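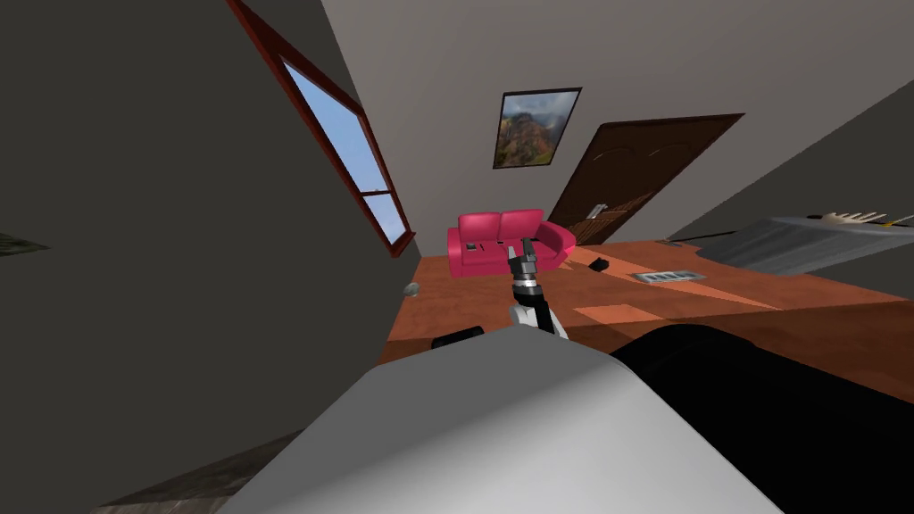
Home | Checklists | Rentals | About

The Living Room Walk-Through I Use Before Every New Tenant

I manage a handful of furnished apartments in Flullthorpe, and I started writing this list on the back of a paint receipt after I missed a dead smoke alarm in the Nogueira building. It has grown a lot! Last revised April 2019, with comments from people who have borrowed it and told me what I left out. Copy it, scribble on it, cross off whatever you don't need.

I do the living room first, always, while I'm still fresh and nosy. Bring a flashlight, a plug-in outlet tester, a step stool and a rag.

DOORS AND WALKWAYS

[ ] Front door opens all the way without bumping furniture
Comment: I push it with one hand full of grocery bags, the way a real person comes home. If I have to turn sideways, something moves.

[ ] Deadbolt turns from the inside without a key
Comment: We had one old double-keyed lock left and I got rid of it. You do not want to hunt for a key in the dark.

[ ] Clear path from the sofa to the door
Comment: Walk it with the lights off. I barked my shin on a coffee table doing this and the table went to storage that same afternoon.

[ ] Rugs lie flat, with a gripper pad underneath
Comment: Check the corners. The cheap pads crumble into a sort of yellow crumb and then the rug skates.

ALARMS

[ ] Smoke alarm present, tested with the button, date on the back is readable
Comment: Take it down and look! Ten years is the limit, and paint over the vents means a new one no matter what the date says.

[ ] Carbon monoxide alarm tested
Comment: I write the test date on a strip of masking tape inside the closet door. Pavithra Pisharody uses a spreadsheet and is probably smarter than me.

ELECTRICAL

[ ] Every outlet tested, including the one behind the sofa
Comment: Yes, you have to pull the sofa out. It's the outlet everybody skips, and it's the one with the plug bent sideways from the sofa being shoved against it.

[ ] No extension cords under rugs or pinched under furniture legs
Comment: A tenant at the Prosden Street place had one running under a rug to a space heater. The rug had a brown stripe on it. I still think about that stripe.

[ ] Lamps have the right size bulb
Comment: The sticker is up inside the socket and you'll need your flashlight to read it.

[ ] Space heater, if supplied, shuts off when tipped
Comment: I quit supplying them. If you do supply one, tip it over yourself and see.

SOFA AND CHAIRS

[ ] Sit on every seat, hard
Comment: Bounce a little. You're listening for cracks and feeling for springs. A two-seater gets it on both sides and in the middle, which is where people perch at parties.

[ ] Cushions off, seams and crevices checked with the flashlight
Comment: Bed bugs are what I'm after, but I mostly find pens, and once a steak knife, which scared me more.

[ ] Legs tight, no staples poking out underneath
Comment: Tip it back and run the rag along the bottom instead of your fingers. If the rag snags, you've found one.

[ ] Fire label still attached
Comment: People cut them off. I take a picture of each one when the piece is new so I have something to show the insurance guy.

WALLS, WINDOWS, TALL THINGS

[ ] Bookcases and TV strapped to the wall
Comment: Into a stud, please. I pull on the strap with my weight. Arnaldo Magalhães lent me his stud finder in October and I have been "about to return it" ever since.

[ ] Stains or smudges on walls wiped and looked at again
Comment: If it wipes off, it was hands or furniture. If it comes back in a week I start asking about leaks upstairs.

[ ] Window opens, stays open, and locks
Comment: One that slams down is a finger hazard. Bernardo Caldeira rehangs sash cords for me and charges less than I'd pay in guilt.

[ ] Blind cords gone or tied up high
Comment: I went cordless everywhere. It cost me $500 and I have not regretted one dollar of it.

BEFORE YOU LEAVE

[ ] Anything marked "fix" has a name and a deadline next to it
Comment: Mine is 24 hours for alarms and locks, and whenever Aníbal Mendes can get his van started for the rest.

[ ] Sheet signed, copy left in the kitchen drawer
Comment: Tenants do read it. One of them corrected my spelling of "receptacle."

The kitchen list is longer and messier and I'm still typing it up.

50 shares | 2 comments

Recent on the blog
Who Pays for the Clogged Drain?
Paint I Would Buy Again
Moving a Sofa Up the Sisum Stairs
Keys: How Many Copies Is Too Many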